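Does a university cubesat need its own FCC license if somebody else's rocket carries it?

Our student satellite club has spent three years building a 3U cubesat called Larkia. It has a magnetometer, a beacon, and a great deal of epoxy. We have a rideshare slot booked through Hendbridge for September, and last night their integration checklist arrived. It is 281 lines long. Line 15 says "evidence of spectrum authorization," and the room went quiet.

We had assumed the launch company's license covered everything bolted to the rocket. Our radio is in the amateur band and two of us hold ham licenses. Is that enough? And how long does this take if it isn't? Please be gentle, our faculty advisor has already been the other thing.

Posted 6 April 2021 in Space & Launch

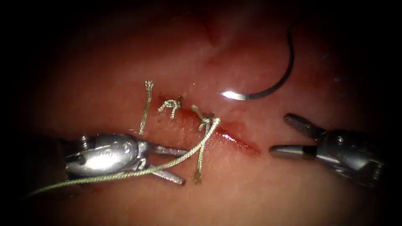

Zikudico
Community moderator, Space & Launch

The launch license covers the launch. It gets the rocket off the ground and through the air without upsetting anyone at the FAA. Your payload gets looked at as part of that, but a payload review is a different animal from permission to transmit. The moment Larkia wakes up and starts beeping, it is a radio station, and a radio station in the United States needs to answer to the FCC.

Which door you knock on depends on what the satellite is for. If it is truly an amateur project, run by licensed hams with no paycheck attached to it, you may be able to fly under amateur rules. You'd still have to send in notifications before launch and go through frequency coordination with the amateur satellite people. If anybody is being paid to run the experiment, or the data belongs to a sponsor, you are probably looking at an experimental license instead. "But we're students" feels like an answer to this and isn't one. Write down who pays for what and who operates the ground station, then read the rules with that sheet next to you.

You will also be asked for an orbital debris plan: how long it stays up, what happens when it comes down, and whether any piece of it is likely to reach the ground. If somebody on your team thought a tungsten block would make a nice ballast, now is the time for a quiet word.

As for how long, start today. I've seen small teams get through it in a few months and I've seen a perfectly good satellite spend launch day in a cupboard. Ask Hendbridge for the last date they will accept the paperwork, get it in writing, and ask whether your slot fee moves to a later flight. Read that clause sitting down.

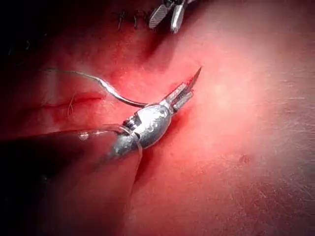
More replies

Ojeda

Mostly agree with the above. Two things to add from having done this once and sworn never again.

Your magnetometer won't bother anyone, but if you ever add a camera that can look at the Earth, talk to NOAA. That's a separate office with its own form. We found out late. Our camera was so bad you could barely tell ocean from cloud, and we still had to ask.

Second, put one person in charge of the paperwork and don't let them touch any hardware. We shared the job among everybody, so the coordination request sat in drafts for a month while we argued over the antenna hinge. The hinge was fine. Also, make sure the orbit numbers match in every document. We had one altitude in the debris report and another in the frequency request, and both offices wrote back to ask which satellite we meant.

hamshack_3

Just use your ham license, it's what it's for. Never heard of anyone getting in trouble.

Zikudico
Community moderator, Space & Launch

Please don't do the thing in the reply above. A US company has been fined for launching satellites without authorization, and it wasn't pocket change. The rocket company will also want to see the paper before your box goes anywhere near the dispenser.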